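Search this site
28 September 2026
By the Arkside cell group

4. Demonstration at the open day

4.1 Setup

The desktop disassembly and reassembly cell was shown to visitors at the Pircombe site for one day in February. It ran the same control software as in the trials of Section 3, with the speed limit lowered for public running. The workpiece was an open tower case laid on its side on the ribbed aluminum table. Parts were staged in a gray fixture to the left of the case, with a separate recess or slot for each kind of part. Fixture poses were taught once before opening and were not corrected during the day. Case pose was measured again at the start of each session – the case is free to shift a little when visitors are allowed to handle it between runs.

The approach to the processor socket was chosen as the main item of the program. It puts the tightest demand on position and
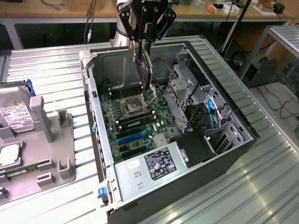
leaves little room for the fingers between the memory slots and the surrounding chassis. The planner therefore enters the case from above and holds at a fixed height over the board before any contact motion is allowed. The hold lets the operator confirm the pose on the console, and it gave the presenter time to explain the next step.

Figure 4. Robot arm working inside the open tower case, with the parts fixture at left.

4.2 Visitor sessions

Attendance at the gate was about 500. Of these, 426 stayed for a full session and 435 returned a comment card; some cards came from people who saw only part of a run. The Raveo logger stored 3138 motion segments over the day. Segments were labeled afterward by the rules given in Section 3, and pauses requested by the presenter were left out of the timing data.

Questions from visitors dealt mostly with recovery from a missed grasp and with the effort needed to move to another case model. 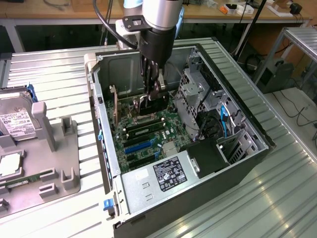

Darwish asked whether the taught poses would carry over to a tower from a different maker, and suggested that reteaching might cost more time than the robot saves on small batches. The present data do not settle the point. Only one case model was used, and teaching time was not logged – both will be changed in the next round of trials.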